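Notebook entry, 16/09/2022
Mivis content tools, Tonddale office

The content type checker was run against the full Sarmiento site for the first time. The run covered 2872 items across 49 content types and finished without a crash. The earlier build had stopped on empty date fields, and that fault is now closed.

Three content types are listed as unused. Two may be removed once the editors agree. The third is still called by a page template and must stay until the template is changed.

The rename function is not ready for release. When a field is renamed, older drafts keep the former name and the preview shows a blank line. Published pages are not affected. Colleagues are asked to leave the function turned off in Flilau until the draft index has been rebuilt.

Export to a plain file works. Column order differs from the order on the edit form, and eight labels are cut short.
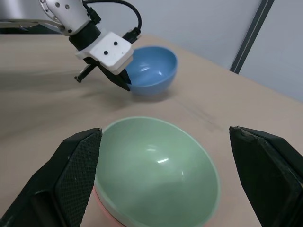
Green bowl and blue bowl on the table.

Open items: rebuild the draft index, correct the label length, write the help page for editors. The permission check is moved to October.

Recent entries
Import errors in nested fields
Flilau test server: access and backups
Naming rules for content types

Mivis content tools | Contact | Back to top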